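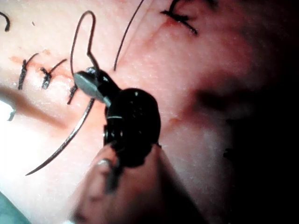

缝合课不该从速度教起

我在Wandham教了多年缝合基础课,学员有刚进外科的住院医师,也有从别的专科转来补课的人。每一期开课前都会有人问同一个问题:考核的时间标准是多少。我的回答是第一阶段没有时间标准。问的人大多不太满意,有几位还会在课后再问一遍。

我的看法很简单。在基础阶段,缝合课应该把计时全部取消,把间断缝合练到稳定,再谈别的。现在不少课程正好反过来,第一天就摆上计时器,第二天教连续缝合,到第三天学员能在规定时间内关上一道切口,针距有宽有窄,结有松有紧,成绩单上写着合格。我不认为这叫合格。

先说为什么是间断缝合。间断缝合每一针都单独成立,单独进针,单独出针,单独打结,单独剪线。哪一针缝得不好,一眼就能看见,也可以单独拆掉重来。连续缝合省时间,线从头走到尾,但是中间某一针的深度不够,张力会分到两边去,初学者往往看不出问题在哪里,只觉得整条线“不太平”。带教的人也很难指给他看。对于还没有形成手感的人,一种能把错误分开放的缝法更合适。

有人会说,临床上大量使用连续缝合,学员迟早要学。我没有反对学连续缝合,我反对的是把它放在前面。先学会把一针缝对,再学会把许多针连起来,这个次序在别的手艺里没有什么争议。学写字的人先写单字。到了缝合课上,课时一紧,次序就被调换了。

再说持针。我见过的缝合问题,有一大半在针还没有碰到组织的时候就已经定下来了。针夹在什么位置,和钳口成什么角度,针尖朝哪边,这几件事决定了接下来那一道弧能不能走完整。弯针是一段圆弧,它要求手腕跟着圆弧转。夹得太靠前,能走的弧就短,针尖还没出来,钳口已经顶到表面。夹得太靠后,碰到针尾连线的那一段,针容易打滑,也容易在用力时变形。学员常把这类失败归到“手不稳”,于是回去练手稳,练了很久没有改善。问题出在夹针上,手稳不稳是后面的事。

所以我的课上有一个很枯燥的环节,只夹针,不缝。把针放下,夹起来,看角度,再放下,再夹起来,换一个朝向。Kneath的Eirlys Lougher来听过一次课,她说这个环节太长,学员会走神。她说得没错,确实有人走神。后来我把它拆成两段,分别放在上午和下午,总时间没有减少。她对这个改法仍然有保留,我们在这件事上到现在也没有谈拢。
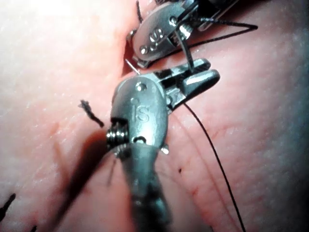
交接针是另一个被低估的动作。教材里常常一句话带过:一侧松开,另一侧夹住。真正做起来,次序必须是另一侧先夹稳,这一侧再松开,中间有一个两边都夹着针的短暂时刻,针在这个时刻最不能受力。多数掉针就发生在这里,因为一侧急着走。两把器械靠得很近时,钳口该张多大也要讲究。上图中靠下的那一把,钳口只分开了一点,尖端停在组织上方,内侧的深色齿槽看得很清楚。我希望学员在接针前养成类似的习惯,开口够用就行。张得太大,夹的时候行程长,尖端会偏,还容易把旁边的组织一起带进来。齿槽是用来咬住针的,拿它去咬组织,哪怕只有一下,也会留下痕迹。

说到组织,我对“轻柔”这个词有些意见。每本书都写操作要轻柔,每位老师都说要轻柔,可是学员不知道轻到什么程度。我更愿意讲具体的要求。进针时针尖垂直于表面,不要斜着挑。针走弧的时候不要往上提。拔针时顺着弧的方向出,不要直着拽。线拉过去的时候用另一侧稍微挡一下出针点,免得边缘被线带起来。把这几条做到了,动作自然就轻了。没有做到,心里再想着轻柔也没有用。

计时的坏处就在这里。一旦旁边有个数字在跳,学员最先省掉的就是这些细小的步骤。他不会省掉打结,没有打结看得出来。他会省掉调整针的角度,省掉出针时的那一挡,省掉拉线之前看一眼线尾还剩多少。这些事省掉一次,结果可能看不出差别,省成习惯以后再改,要花的功夫比当初学会还多。我带过从计时课程出来的学员,手很快,夹针从来不看,夹到哪里算哪里,再靠手腕去补。他自己觉得这是熟练。

我手里有一份自己的记录,是这几年课上学员练习的缝合,总共2244针,每一针由带教的人当场看过,写下要不要重做,要重做的话原因是什么。记录做得很粗,没有统计学上的讲究,我也不打算拿它去发表。翻下来给我的印象是,原因那一栏里“夹针位置”和“角度”出现得最勤,“结松”排在后面,“太慢”一次也没有,因为我们根本没有设这一项。有同事指出这等于我先定了答案再去找。这个批评我接受一部分。如果哪位愿意在计时的课程里用同样的表格记一遍,我很想看看。
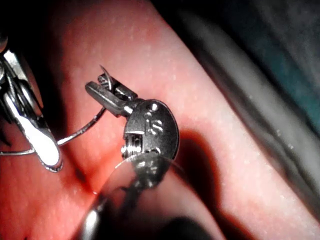

夹在钳口里的小弯针,针尖朝上,细线自针处向左下方拖出。

线的管理也应当占一块课时,现在它几乎不占。初学者的注意力全在针上,线是跟在后面的东西,等到它绕住了器械,或者压在下一针的进针点上,才被想起来。我要求学员每走完一针,先看线,再看针。线从哪里出来,往哪边走,有没有从另一把器械底下穿过去,线尾留了多长。看完了再去夹针。头一个星期这样做非常慢,一道不长的切口能缝掉一个下午。到后面,看线就变成了顺手的事,打结时也很少再出现绕反的情况。

线尾的长度我也不主张死记一个数字。留得太短,打结时够不着,太长,绕圈时会拖在表面上,还会把线圈撑散。合适的长度跟线的材质有关,也跟操作空间有关。我们从前用过Hident的练习线,偏硬,有记忆,盘着放久了就一直保持弯的形状,线尾得多留一些。后来换过别的,软得多,留同样的长度就嫌长。学员如果只背数字,换一种线就不会了。让他自己看着线圈能不能顺利套过去,过几天他心里就有数。

打结这一块,我和大多数同行的意见一致,没有多少可说的。方向要交替,第一个结不要收得太死,皮缘对上就停手。学员普遍收得太紧,觉得紧才牢靠。组织会肿,今天刚好的结明天就紧了,今天已经紧的结明天会勒进去。这一点在练习材料上看不出来,材料不会肿,只能靠讲,讲了他也未必信。我通常让他收完以后自己看两侧的边缘有没有被挤得翻起来,或者起了褶子。有褶子就拆。拆线重缝在我的课上很平常,剪刀就放在手边。

反对的意见里,有一条我觉得是有分量的。手术室里时间确实重要,麻醉时间、后面排着的病人、整个团队的节奏,都跟缝合的快慢有关。Ellden那边有位主任曾当面对我说,他不要一个缝得漂亮但要缝一小时的住院医师。我理解他。可是我看到的情况是,基本动作做对的人,过一段时间都会快起来,因为他不用返工,不用掉了针再捡,不用把绕住的线一圈圈解开。一开始就求快的人,快到某个程度就停在那里了,再往上走,得先退回来改动作,很多人不愿意退。上一期有29名学员,结业时我让他们自由缝一道切口,没有说计时,也没有计。缝得干净的那几位,看上去都不着急,完成得也不比旁边的人晚。

至于什么时候可以把计时加进来,我的标准是连续两次练习课没有一针需要重做。到了这一步,看一看时间没有坏处,学员也想知道。但是我仍然建议把时间写在表格最下面,放在针距、边距、对合、线结之后。放在第一行,大家就只看第一行。

还有一件小事,跟课程安排有关。练习最好隔天进行,每次不要太久。有的培训班把缝合全部压在周二一整天,从早上缝到傍晚,到后半程,人的肩膀已经抬起来了,手腕是僵的,缝出来的针一针比一针浅。那几个小时练进去的都是疲劳时的动作。同样的课时拆成几次短的,效果要好得多,排课的人会麻烦一些,我知道场地不好协调,我们自己也是跟别的课程换了几回才换出来的。

下一期的课表我已经交上去了,夹针的环节仍旧是上午一段,下午一段,连续缝合放在第二阶段。计时器收在柜子里,要用的人可以来登记。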